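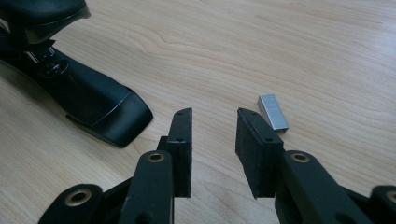 Bosdale, garra de mão para coleta de demonstrações

A Bosdale nasceu de uma pergunta bem simples do nosso grupo: dá para ensinar um braço a fazer tarefas miúdas de escritório sem teleoperar o braço? Depois de muita conversa (e muito café, confesso!), chegamos a uma garra que a pessoa segura e leva até a mesa, fechando os dedos com o gatilho enquanto a câmera grava o que a mão faz.

São 2 dedos pretos articulados, com ilhoses cor de latão nos pivôs e almofadas retangulares nas pontas. A Soon-im Geum insistiu em manter a mesma geometria na versão que vai no robô, e foi uma bela insistência, pois a política aprendida passa de uma para a outra sem retoque.

O que medimos até agora

Gravamos 1340 demonstrações de recarga de grampeador e usamos 1000 delas no treino. O pente de grampos continua sendo a parte difícil: é pequeno, brilha sob a luz e pede uma aproximação bem alinhada. As demais gravações ficaram para avaliação, e o Cauã Dantas está escrevendo o relatório, que deve sair em maio.

O que vem no conjunto

Garra montada
2 almofadas de reposição
Suporte de câmera
Acesso aos dados e ao código de treino

Pedidos e dúvidas

Escreva para Dalia Kairys, no laboratório Prurnunstead, contando um pouquinho da tarefa que você tem em mente. Ela responde às terças e adora receber perguntas compridas. Para outros formatos de almofada, consulte antes o prazo.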